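# Dried red chilies: receiving, sorting and storage in the shared pantry

**pantry_desk** (moderator)

Members are asked to use this thread for all questions on the handling of dried red chilies at the Harard community kitchen. Please read the existing replies before posting.

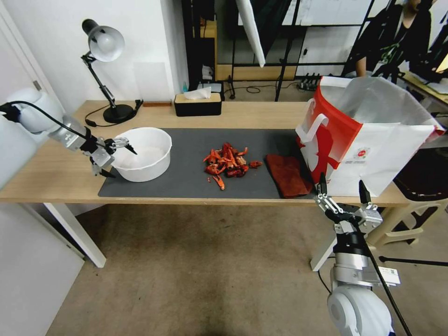
*Dried red chilies on the sorting mat, with the bowl, cloth and shopping bag.*

The current procedure is as follows.

1. Chilies are tipped onto the long gray mat and spread by hand.
2. Sound pieces go into the white bowl. Stems, dust and anything discolored are set aside for disposal.
3. The contents of the bowl are weighed and transferred to jars.
4. The mat is wiped down before any other ingredient is brought to the table.

The October delivery was recorded at 900 g before sorting. The jars on the upper shelf hold 600 g in total when filled to the shoulder. Comments on the procedure are welcome until the Saturday session.

---

**sundon_row**

Thank you for setting this out. I would like to raise an objection to step 2. Broken chilies shed seed every time they are moved, and under the present arrangement they are moved three times: bag to mat, mat to bowl, bowl to jar. I propose that the bowl be omitted and that sound pieces be placed directly in the jars.

---

**V. Goel**

I do not support the proposal above. The jars have narrow necks, and curled pieces catch on the rim. When we filled them directly last winter, a good deal of chili ended up on the floor. A bowl with a flared rim can be tilted over a funnel with very little loss.

I would, however, support a change to the first step. The whole delivery should not be tipped out at once. A small heap can be inspected properly, and a large one tends to be inspected only on top.

Vandana Goel
Pantry rota, Harard

---

**sundon_row**

The point about the necks is accepted. I had the wider Urkitz jars in mind, and I understand that these are now used for lentils. Could two of them be released?

---

**pantry_desk** (moderator)

The Urkitz jars are assigned to lentils until the end of the quarter. A request may be entered in the pantry book.

---

**millstone44**

May I ask whether the cloth is intended for the mat or for the hands? I used it for both at my last session and was told by one member that this was correct and by another that it was not.

---

**V. Goel**

For the mat only. Hands should be washed with soap at the sink and dried on paper. A cloth that has been used on chili dust should not be used on the face, on glassware or on anything that will be handed to a child. It goes into the wash at the end of the session.

I should add that the cloth is to be used dry on the first pass. A damp cloth turns the dust into a paste and works it into the surface of the mat.

---

**okra_and_rye**

With respect, I disagree on the dry pass. Dry wiping lifts the dust into the air, and two of us had to leave the room coughing in September. I have always used a barely damp cloth, folded, drawn in one direction toward the edge of the table, and I have not had any trouble with paste.

---

**V. Goel**

The coughing in September occurred with the window shut and the grinder in use on the next counter. I do not think that the cloth was responsible. I am willing to try the damp method on Saturday, provided the larger fragments are picked off first.

---

**okra_and_rye**

That is agreeable. I will bring a second cloth so that the two methods can be compared on either end of the mat.

---

**tallowfield**

A question concerning storage. Is it acceptable to leave chilies in a shopping bag between sessions if the top is folded over and clipped? I have done so at home for several months without any visible spoilage.

---

**pantry_desk** (moderator)

It is not acceptable in the shared pantry. Bags may be used for carrying only. Chilies left in an open or clipped bag take up moisture from the room, and the smell passes to the rice and flour on the same shelf. Anything not sorted by the end of a session must be placed in a lidded tub and labeled with the name of the ingredient and the initials of the member responsible.

---

**tallowfield**

Understood. I will move mine to a tub. Are labels supplied?

---

**pantry_desk** (moderator)

Labels and a marker are in the left drawer beneath the scales. Please return the marker.

Step 1 has been amended to read: "Chilies are tipped onto the long gray mat in small amounts and spread by hand." Step 4 remains open pending the comparison on Saturday.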